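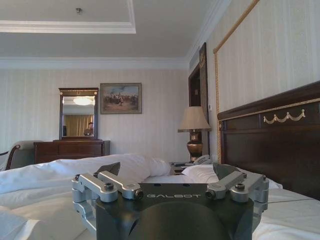
Old-fashioned bedrooms: keep the striped walls or strip them?

Flilitz
We've taken over a guest house with 7 bedrooms, all done like this one. Dark glossy headboard with a gold swag on it, cream stripes, gold rope trim round the fabric panel, pleated lampshade. I was quoted 210 a room to strip and paint. Is it worth it?

Prosier
I'd leave the walls. Plain white bedding already calms it down. Change the lamp and lose the phone.

Jidden
Disagree about the lamp. The urn base goes with the headboard. A new shade is 20 and does the job.

Flilitz
The phones are staying, guests ring down for breakfast.

We use cookies to remember your settings and keep you logged in. Accept / Manage cookies

Jacobs
I'd take the rope trim off and paint. We did 2 rooms in June and they've been easier to let. Rope holds dust - you end up going along it with a soft brush.

Prosier
Easier to let in June proves nothing, everything lets in June.

Jacobs
Fair, but the cleaning is still quicker.

Jidden
Is the gold swag screwed on or glued? If it's glued I wouldn't touch it, you'll mark the polish.

Flilitz
Haven't looked yet. I'll check when I change the bed. Leaning towards painting one room and leaving the rest until winter.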